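JULDALE TOWN TO OPEN NEW SEASON AT HOME TO GRERKENICO

August 23, 2022

Juldale Town are delighted to confirm that the new league season will begin at the Plusenis Ground, with Grerkenico Athletic the visitors for what promises to be a cracking opening match. Kick-off is at 3pm and the turnstiles will open at half past one.

It will be the first league game on the rebuilt pitch, which was dug up and relaid over the summer after two winters of postponements. The old surface drained badly at the railway end, and anyone who stood there in January will remember the puddles along the goal line. New drains now run the full width of the ground, the slope towards the far corner flag has been eased, and the grass has come up thick and green in spite of the dry weather. The players trained on it for the first time last week and came off grinning!

Grerkenico need little introduction to our supporters. The sides met in the cup last season, when Juldale went two goals down before the break and came back to win 3-2 with a header deep into stoppage time. They have changed a good deal since then, with a new manager and a younger back line, and their pre-season results suggest they will be hard to break down. We expect them to bring a lively following and we look forward to welcoming them.

On our own side there is plenty to be cheerful about. Five players have stepped up from the youth team to the first-team squad, the most in any one summer since the club moved to the Plusenis Ground, and all of them were given minutes in the friendlies. The captain is back in full training after his knee operation. Whether he starts or has to make do with a place on the bench will be decided nearer the day, as the coaching staff are keen not to rush him with a busy month of matches ahead. Our first-choice goalkeeper sat out the last friendly with a bruised hand but is expected to be fit.

The match will also see the first outing for the new home shirt, in the club's usual dark green with a white collar. The away shirt will follow later in the autumn. Both carry the name of Pellegrini, the family bakery on Station Road, who have agreed to back the club for another two seasons. Pellegrini have been part of match days here for a long time, and yes, the cheese and onion slices will be back in the tea hut. Supporters who like one at half-time are advised to get in the queue early.

Around 300 season tickets have been sold so far, which is a wonderful show of support, and they will stay on sale at the club office until the day before the game. Season tickets can be collected from the office or from the hatch beside the main gate on match day. Tickets for this match alone can be bought at the turnstiles, by cash or card. Under-fives get in free with a paying adult. Visiting supporters should use the gate on Mill Lane, where there is covered standing and a separate refreshment stall.

Parking at the ground is limited and will be kept for blue badge holders, players and officials until two o'clock. The field behind the cricket club will be open as usual, weather permitting, and it is a short walk from there by the footpath. Please don't park on the verges in Mill Lane, as buses need to get through. The bus from Juldale market square stops outside the main gate and there will be an extra one back into town after the final whistle.

There will be plenty going on before kick-off as well. The under-nines and under-tens will play short games across the pitch from two o'clock, the town band will be playing by the clubhouse, and the programme returns in print after a season online, with a longer look back at last year's cup run and the full fixture list on the back page. The clubhouse will stay open into the evening, and supporters of both teams are welcome to come in and talk it all over.

Juldale's second match of the season is away, and coach travel can be booked at the club office from the opening day onwards. Members of the press who would like a seat for the Grerkenico game should get in touch with the club office in advance so that a pass can be left at the main gate.

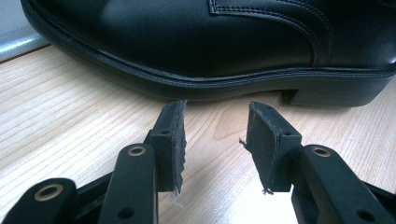 Press passes must be picked up before half past two. Team sheets will be handed out in the clubhouse shortly afterwards, and both managers will be available for interviews by the tunnel after the match.

Contact the club office | © 2022 Juldale Town Football Club | Back to top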